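Community Desk > Small Organizations > Supplies and Records > Numbering and Labels

Numbering scheme for a shared supply room: keep the old numbers or start again?

Last updated 2018-04-23

Damilola Balogun

I write on behalf of the Parri Adult Learning Center, where I have been responsible for the supply room since the previous office manager retired. The room serves the sewing, bicycle repair, bookbinding and basic electrical classes. Instructors draw from it with a paper slip, and the slips are entered into a spreadsheet at the end of each week.

The spreadsheet lists 715 items. Each has a number, but the numbers were assigned by three different people under three different systems. The oldest begin with a letter for the class (S for sewing, B for bicycle). This worked until bookbinding was added, after which some bookbinding items were given B and others K. A later group of numbers begins with the shelf on which the item was kept at the time, and most of those shelves have been rearranged. The newest items simply carry the next number in order.

The Center will be moving the supply room to the other end of the building this summer. My supervisor considers this the proper occasion to renumber everything. Two of our instructors object strongly, having memorized the numbers for the items they use most, and one has them printed in her course handouts. I would be grateful for advice on the following points.

Should the existing numbers be kept, in whole or in part? If we do renumber, should the number say anything about what the item is or where it is kept? Finally, is there an accepted practice for items that come in several sizes, such as needles and brake cable ends? At present some sizes have their own number and others share one.

We have no budget for software beyond what we already use. A label printer is available.

14 people have this problem
Share (3)

Kestel Office

Do not renumber. We did so at our center and regretted it for a full year. Old slips no longer matched anything, and the supplier order forms had to be redone by hand. If two items share a number, change one of them and leave everything else alone.

As for the handouts, ask the instructor to use the name of the item. Names should have been there in the first place.

Comments (2)

Damilola Balogun: Thank you. May I ask whether you kept a list matching the old numbers to the new ones?

Kestel Office: We did, but it was on one computer and was not shared with the instructors until October.

Share (0)

R. Whitcomb, Presus Town Library

I can speak only from library practice, which differs from yours in several respects, but the central question is one that our profession has argued over for a long time. A number may identify a thing, or it may tell the reader where the thing is. Asking one number to do both is the usual source of the trouble you describe. The shelf-based numbers in your spreadsheet were correct on the day they were assigned and became wrong as soon as a shelf was moved.

My recommendation would be to give each item a plain number with no meaning whatever, and to record the class, the description and the location in separate columns. The location column may then be changed as often as needed without disturbing the number. You may find that your newest items, which carry the next number in order, already follow this rule and can be left as they are.

With regard to sizes, each size that can be ordered separately should have its own number. If your supplier sells an assortment and you hand it out as an assortment, one number is sufficient.

I would add that the title of an entry should begin with the noun. "Needle, hand sewing, size 7" will sort beside the other needles. "Size 7 hand sewing needle" will sort beside everything else that happens to be a size 7. Please settle this before printing labels.

Comments (1)

Damilola Balogun: The point about nouns is well taken. We have entries under "Small," "Assorted" and "Misc."

Share (6)

M. Oyler 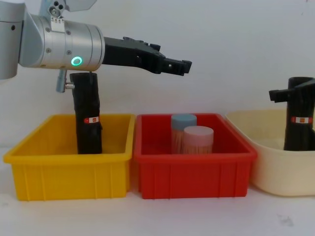
Rosell, July

The following is taken from the note I prepared for our own trustees last summer, when the Rosell Repair Workshop changed its numbering. I have shortened it and removed the portions concerning insurance.

1. Scope. The workshop decided to renumber only those items whose numbers were duplicated or tied to a location. This came to 105 items. All others retained their numbers permanently, including those with an obsolete letter in front. The letter is to be treated as part of the number and carries no meaning.

2. Retired numbers. A number that has been withdrawn may not be issued again. The old number remains in the spreadsheet in a column headed "Formerly," so that a search for either number finds the same line.

3. Containers. Loose parts are kept in plastic bins. The bin label shows the item number in large type and the name beneath it. The shelf position is marked on the shelf itself and is not printed on the bin. When a bin is moved, the person moving it changes the location column the same day.

4. Paper slips. Both numbers were accepted on slips for one term. Where an instructor wrote the old number, the clerk entered the new one and wrote it on the returned copy. By the end of the term 46 slips had needed correction, and most of these came in the first weeks.

5. Slow items. Before labels were printed, instructors were asked to review anything not drawn in two years. Items no longer wanted were offered to other centers. No label should be made for an item under review.

In answer to the original inquiry, I would suggest a middle course between the two replies above. The Kestel reply is right that a complete renumbering costs more than it appears to, and the library reply is right that the location must come out of the number. The instructor with printed handouts should be consulted first. If fewer than 20 of her numbers would change, a single correction sheet tucked inside the handout will serve until the next printing.

Regarding the move itself, I would complete the spreadsheet changes beforehand and attach the new labels while the bins are still in the old room. We attempted both on the same weekend, and the bookbinding thread was not located until the following month.

Comments (3)

Damilola Balogun: This is most helpful, and I have forwarded it to my supervisor. What type of label did you use on the bins? Ours peel at the corners.

M. Oyler: Paper labels under wide clear tape. Wipe the bin with a damp cloth and let it dry fully before applying them.

Kestel Office: I have no objection to the above, provided the list of old numbers is posted on the door.

Share (9)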